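4 December 2024, bench notes, bag handling

OK, spent most of today on the house rules for thin plastic, and I want them down before I forget why half of them exist. Ottar Boström wants a version we can pin up next to the arm by the time the Kinoshita people visit, so please scribble on this.

What we had until now was one line from May ("close slowly on soft stuff"), and everybody read it differently! Cyprian was running a close speed of 200 on the controller scale, I was on 20, and we were both sure we were following the rule. So, numbers from now on.

**Draft rules, bags and film**

- Close speed is 20 for anything you can crumple in your hand. If you change it, write it in the log *before* the run.
- Go for a gathered fold. Flat film on a flat table is a miss waiting to happen, and then people start pressing down into the wood.
- Fingertips stay clear of the tabletop on approach. We've scuffed the Jodcombe tips twice doing this and I'm the one who has to reorder them.
- Hands out of the work area while the arm is live, even if the bag is sliding off. Let it slide.
- Pause after the pinch and look at the wrist view before lifting. Both tips on plastic, or open and try again.
- A dropped bag gets logged as a drop. No "almost" column (I know, I know, I invented the almost column).

The pause is the one I got grumbles about. Cyprian Zawadzka thinks it's dead time, and over a long session it does add up. My argument is run 214, where we lifted on nothing, logged it as a good grasp, and then spent the afternoon hunting for a bug in the Kernisura script that wasn't there. I'd take the pause!

Still open:

- Do we throw bags out after a set number of grasps? They get softer the more you handle them, or I think they do. Ottar says 4 and then bin it. I'd like to test that first.
- Speed units. The Brenis manual uses percent, our panel doesn't, and the sheet has to say which one we mean.
- Who signs off on changes to the sheet. Right now it's whoever has the pen.

Cyprian, can you try the rules cold tomorrow, without me hovering, and mark anything you had to guess at? I'll fix the wording after that and print a clean copy.

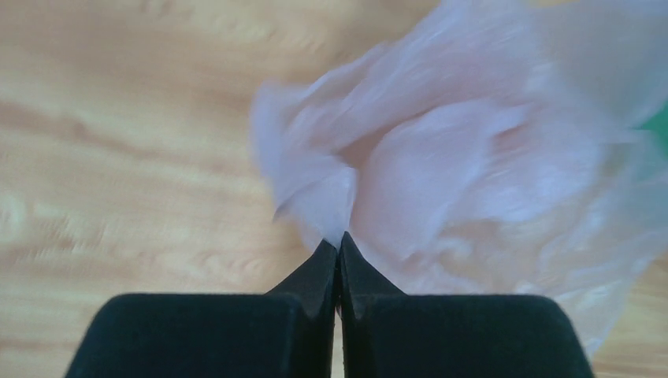 Wrist view, fingertips apparently pinching a fold of the thin bag.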